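Koller family letters

The Koller family letters are a body of 864 handwritten letters exchanged among members of a farming family in Tolthorpe, a rural township in the American Midwest, and their relatives. They cover four generations, beginning with the family's arrival from the village of Stoditz in the middle of the nineteenth century. Most are in English, and the earliest are in German. They are used mainly by people tracing families in Tolthorpe and the neighboring town of Hirninham, where few church or county records from the first years of settlement survive.

The family

Johann Koller, a wheelwright's son, left Stoditz with his wife Margarethe, three children, and an unmarried brother named Anton. They spent two winters in Ohio, where a fourth child was born and where Anton worked on a canal boat. The family then moved west and bought a quarter section of timber and prairie on the north side of Tolthorpe.

Johann and Margarethe had nine children in all, seven of whom lived to adulthood. The eldest son, Peter, took over the home place. The second son, Heinrich, who signed himself Henry from the age of sixteen, farmed across the creek until he sold out and went to Nebraska. Of the daughters, Elisabeth married a miller in Hirninham and Anna taught school and did not marry. Katharina died in childbirth in the second year of her marriage, and her infant son was raised by Anna and the grandparents.

Peter added to the farm by buying out neighbors who moved on. At its largest the Koller land came to 800 acres, counting a piece of bottomland that flooded most springs and was used only for hay. Most of it was divided among Peter's children after his death, and the last part to carry the family name was sold by a great-grandson.

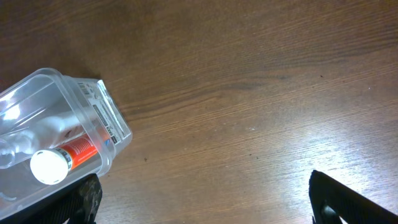

Anton Koller never owned land in Tolthorpe. He worked for his brother in the summers, cut ice in the winters, and wrote regularly to a sister who had stayed in Stoditz. His letters are the oldest in the group. They came back to America when the sister's granddaughter emigrated and brought them with her in a hymnbook box.

Contents

The letters fall into several runs, each between the same two writers over a period of years.

The Stoditz letters were written by Anton to his sister Barbara. They describe the voyage, prices, the building of the first house, and the health of everyone in the household. Anton was a poor speller and wrote in dialect, and a few passages have never been read with confidence.

The Henry and Anna letters are the largest run. They began when Henry moved to Nebraska and continued until Anna's death. Anna kept all of Henry's letters, and Henry's widow sent Anna's side back to Tolthorpe in a parcel. It is one of the few places in the collection where both halves of a correspondence can be read together. Anna reported births, marriages, and funerals in the neighborhood with great care, often giving the name of the minister and the text he preached on. Henry wrote mostly on crops, wells, and money.

The mill letters came from Elisabeth in Hirninham to her mother. Many are short notes sent along with flour or mending and carry no date at all.

The last run belongs to Peter's grandchildren, several of whom left the farm for work in the cities. Their letters are longer and more cheerful, and contain much less family information.

Recurring matters

Several questions come up again and again in the letters. One is the line fence between the home place and Henry's farm, which the brothers argued over by way of Anna for years after Henry had left the state. Another is the exact age of Johann Koller. His gravestone, his naturalization paper, and a letter from Anton give three different birth years, and the letter is usually preferred. Anton wrote that his brother was born in the same week that the church bell in Stoditz was rehung, an event recorded in the parish accounts.

The creek flood described by Anna in a letter of October, the autumn after Katharina died, destroyed the first mill dam at Hirninham and drowned most of Peter's hogs. Her account is the only one known that names the families who lost their houses. It lists them in order going downstream, and the list has been used to place several early homesteads that do not appear on any map.

There is little about politics. Anton disliked the railroad and said so often. Henry once asked Anna how Peter had voted, and she replied that she had not inquired.

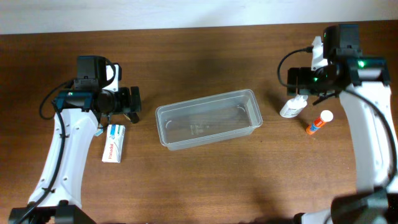

Two robot arms mounted at the near corners of a wooden tabletop.

Custody and arrangement

After Anna's death the letters went to her nephew, Katharina's son, who kept them in a seed cabinet in the upstairs hall. He sorted them by the size of the paper, and this order was followed until the collection left the family. Some bundles were tied with binder twine, which left marks that can still be seen on the outer sheets. The nephew also wrote names on the envelopes in blue pencil. These are often helpful, but he confused his two aunts by marriage, both named Louisa, and his notes on them should be checked against the letters themselves.

The collection passed from the family to the Hirninham town library in 2000. It came as a gift from the nephew's daughter, on the condition that relatives be allowed to read it without charge. A further packet, containing 31 of the mill letters, turned up later inside a family Bible bought at an estate sale, and is included in the total.

Nawal Hamdy, a local historian, made the first complete list of the letters. She abandoned the arrangement by paper size and grouped them by writer and recipient, putting undated letters at the end of each group. Her list gives the names of everyone mentioned, including hired hands and peddlers. It was last revised on 2020-04-18, when cross-references to the township cemetery book were added.

Transcription

All of the English letters have been typed out in full. The German letters exist in two forms – a line-by-line copy in the original spelling and a plain English translation. The translation leaves out some of Anton's longer complaints on the price of boots, and readers working on anything other than family matters are advised to use the copy.

Abbreviations are kept as written. "Inst." and "ult." appear often in Henry's letters, and he did not always use them correctly. In several cases he wrote "ult." for an event in the same month, which has led to wrong death dates in at least one published family tree.
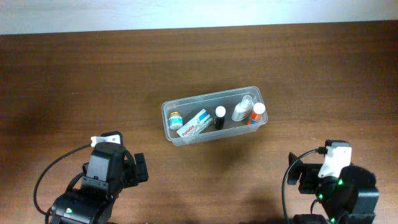
Were the Kollers of Tolthorpe related to the Koller family that ran the store in Hirninham?

The two families knew each other but no blood tie has been found. The storekeeper came from a different part of Germany, and Anna called him "the other Koller" in her letters.

Use in family research

The letters are most useful for the first thirty years of settlement. The early Tolthorpe church burned with its registers, and the county did not keep birth or death records until much later. For some children who died young, a line in a letter is the only evidence that they lived. Anna mentions eleven such children from neighboring families by name.

They are weaker on the exact relationships between people. "Cousin" is used for first cousins, for second cousins, and for at least one man who was only a godson of Margarethe's. "Brother" before a surname usually means a fellow member of the church. Women are often named only by their husbands' surnames, and it can take several letters to work out which Mrs. Bauer or Mrs. Lind is meant.

Nicknames cause further trouble. Peter's daughter Wilhelmina appears as Minna, Mina, Billie, and, in the letters of one brother, "the Captain." She was for a time counted as two different people in the index.
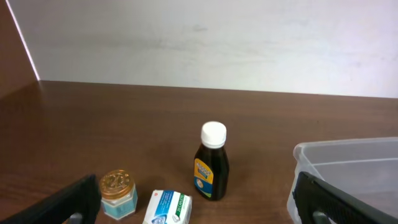 A wooden table with a white wall behind it and a brown panel at the far left.

Gaps

There are no letters at all from Margarethe, who could read but did not write. Messages from her are carried in the letters of others, usually in a sentence or two at the close. Peter wrote very little, and only six letters in his hand are known, all of them on the sale of land.

A run of letters between Anton and a woman in Ohio is mentioned by Anna, who said that he burned them himself the winter before he died. Letters sent from Stoditz to the family in Tolthorpe are also missing, apart from one sheet announcing the death of Barbara's husband. It was kept folded inside Johann's naturalization paper and is listed with the Stoditz letters.

See also

Tolthorpe Township cemetery book
Hirninham mill
Stoditz parish accounts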